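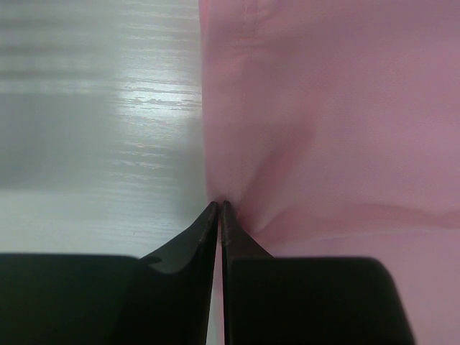

The crane on the Clonda site went up in March, and I have been able to see it from my kitchen window ever since. It's a small self-erecting model, and most of what it lifts is brick. From the ground a full pallet doesn't look like much, a block against the sky no more pink than a piece of cloth on a white table, but each one holds 256 bricks. The crew used to carry them up from the street with a hoist, and on the last building that took four men most of the morning.

I asked why they hadn't rented something bigger. The site is narrow, and Clundano only had the small crane free until spring. It also has to share the lane with the bakery truck.
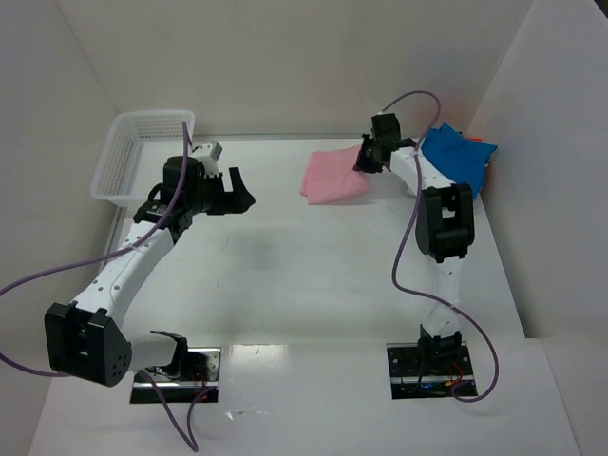 Niamh Sheehan wrote in to say that a bigger crane would have needed a proper concrete base, and that on a lane that narrow the permit alone can hold up a job for weeks. She would have picked the small one too.

I hadn't thought about the base. The one here sits on four steel feet with timber under them — I walked past and looked.
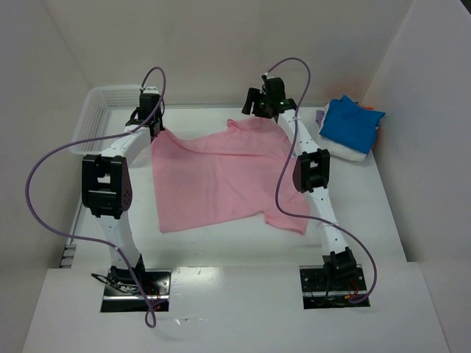 The third floor is next. Edgars Mets reckons on some 481 lifts before the roof goes on, and wind stops the work more often than I expected. Yesterday the hook stayed up all afternoon and the crew laid block by hand on the ground floor.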